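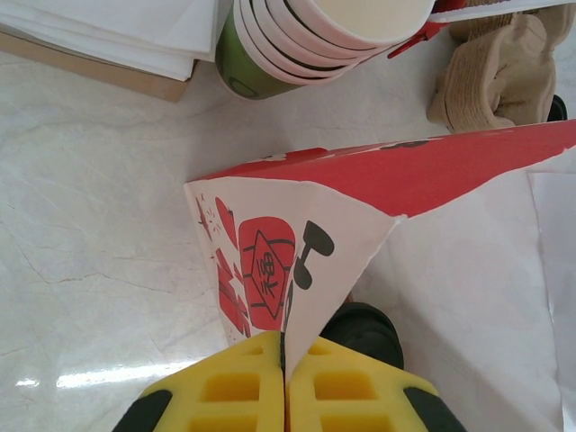
*A red-and-white paper box.*

I still miss the Skultmont club, and I suspect plenty of you do too. We had 289 season ticket holders the March they left for Dorneo, and I'd bet most of us would sign up again tomorrow if somebody asked us nicely! 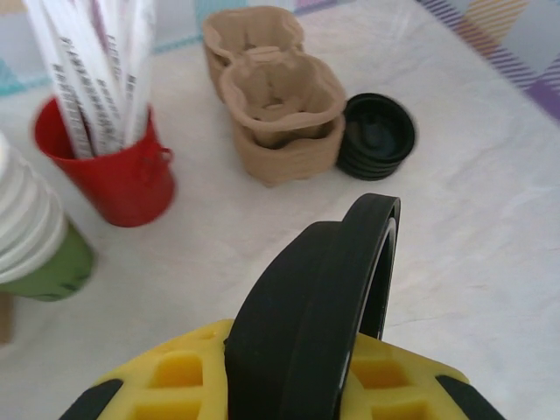 ## Let Forsyth have a team

Small towns fill small rinks, and they keep filling them in the losing years (we had seven). The league should look at Forsyth before it hands Mukel a second club.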